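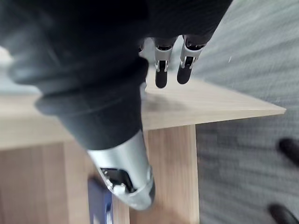 *Fig. 1. Brazo con funda de tela negra y muñeca metálica.*

## 4. Preparar la ponencia y los paneles

Esta sección está dirigida a los estudiantes de posgrado que presentan comunicación en el encuentro Oltora de arquitectura. Se da por hecho que la propuesta ya fue aceptada y que el autor tiene cuenta en Flomance, la plataforma de envíos. Si todavía no la tiene, vea la sección 3.

### 4.1 Subir el texto definitivo

1. Entre en Flomance y abra **Mis comunicaciones**.
2. Elija la comunicación aceptada. El estado debe ser *Aceptada* o *Aceptada con cambios*. Con cualquier otro estado el botón de carga no aparece.
3. Pulse **Cargar texto definitivo** y seleccione el archivo PDF. El resumen va en la primera página y no puede pasar de 700 palabras.
4. Rellene el campo **Créditos de ilustraciones**. Indique autor, título de la obra, año y procedencia de cada plano, grabado o fotografía que no sea suyo.
5. Marque la mesa que le corresponde. El número figura en la carta de aceptación.
6. Pulse **Enviar** y espere el mensaje de confirmación. Guarde el código.

**Nota.** Los dibujos redibujados a partir de un original también llevan crédito. Use la fórmula «Dibujo del autor a partir de», seguida de la fuente.

**Nota.** Si la comunicación la firman dos o más personas, sube el archivo la que figure en primer lugar. Las demás reciben una copia del mensaje y no tienen que hacer nada.

**Precaución.** Al cargar un archivo nuevo se borra el anterior. Flomance no guarda versiones.

El plazo se cierra el 22 de junio a medianoche. Las correcciones posteriores se reparten en papel, en la propia mesa, por cuenta del autor.
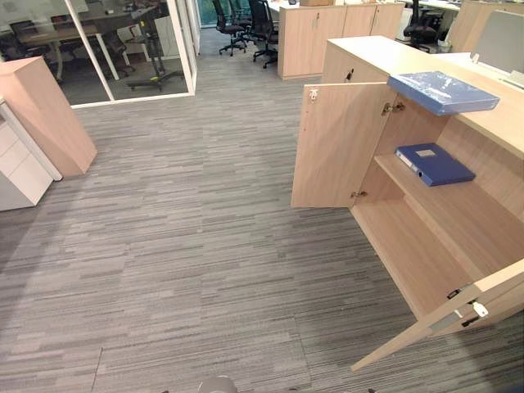

Texto: Secretaría técnica del encuentro Oltora | Edición 2 de la guía

### 4.2 Imprimir los paneles

Cada comunicación dispone de un panel vertical en la galería Boonchu. Quien presente maqueta tiene además una peana, siempre que la haya pedido en marzo junto con la propuesta.

1. Descargue la plantilla desde **Recursos > Paneles**. El ancho útil es de 700 mm.
2. Coloque el título en la franja superior sin cambiar el cuerpo de letra.
3. Deje libre el margen inferior. Ahí se pega la etiqueta con el número de catálogo.
4. Exporte a PDF con las tipografías incrustadas.
5. Imprima en papel mate. El brillo molesta con los focos de la galería, que no se pueden orientar.
6. Enrolle el panel con la cara impresa hacia fuera y transpórtelo en tubo rígido.

Las secciones y axonometrías con línea muy fina pierden detalle al imprimirse en gris. Haga una prueba de un fragmento a tamaño real antes de encargar la copia final. Si el dibujo tiene planos inclinados o rampas, acompáñelo de una escala gráfica — la escala numérica sola no vale si el panel se reduce para el catálogo.

**Precaución.** No monte el panel sobre cartón pluma. Las guías admiten papel suelto y nada más.

### 4.3 Colgar el panel

Necesita el panel, dos varillas y cuatro pinzas. Las varillas y las pinzas se recogen en el mostrador de la galería con el código de confirmación.

1. Busque su tramo de pared en el plano de la entrada.
2. Extienda el panel sobre la mesa de trabajo, boca abajo, y deje que se asiente.
3. Introduzca la primera varilla en el dobladillo superior y la segunda en el inferior.
4. Ponga dos pinzas en cada varilla, a la misma distancia de los bordes.
5. Enganche las pinzas superiores en la guía. Empiece por la izquierda.
6. Tense desde abajo y cierre las pinzas inferiores.
7. Pegue la etiqueta de catálogo en el margen libre.

**Nota.** Si el panel queda torcido, suelte primero las pinzas de abajo. Con las cuatro cerradas el papel se rasga por el dobladillo.

Las maquetas se colocan cuando todos los paneles de la pared están colgados. Fije la base a la peana con la cinta que se entrega en el mostrador. No use adhesivo de contacto ni clavos.

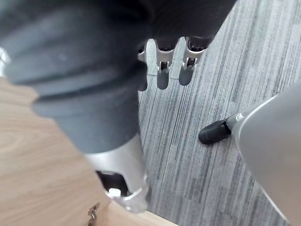

### 4.4 El día de la lectura

Las mesas se celebran en el aula grande del edificio Savon. Cada ponente dispone de 20 minutos, y el debate se hace al final, con todos los ponentes de la mesa.

1. Preséntese al moderador antes de que empiece la mesa.
2. Copie la presentación en el ordenador del aula. No se admiten ordenadores propios.
3. Compruebe la primera y la última diapositiva en la pantalla. Si hay vídeo, compruebe también el sonido.
4. Deje en el atril una copia impresa del texto.
5. Cuando el moderador levante la tarjeta amarilla, pase a las conclusiones. Con la roja, termine la frase y ceda el turno.

**Nota.** Los textos leídos en otro idioma se acompañan de un resumen en español proyectado en la primera diapositiva.

### 4.5 Problemas frecuentes

**Flomance rechaza el PDF.** Revise que no tenga contraseña. Si el aviso muestra el código 3284, faltan tipografías por incrustar: vuelva a exportar el archivo desde el programa de origen.

**No aparece mi mesa en la lista.** La comunicación figura como *Aceptada con cambios* y los cambios están pendientes de revisión. Escriba a la secretaría desde la propia ficha — el formulario general tarda más.

**El panel es más ancho que la guía.** Recorte los dos lados por igual. En el mostrador hay regla metálica y cúter.

**He perdido el código de confirmación.** Está en **Mis comunicaciones > Historial**.

Para retirar paneles y maquetas, consulte la sección 5.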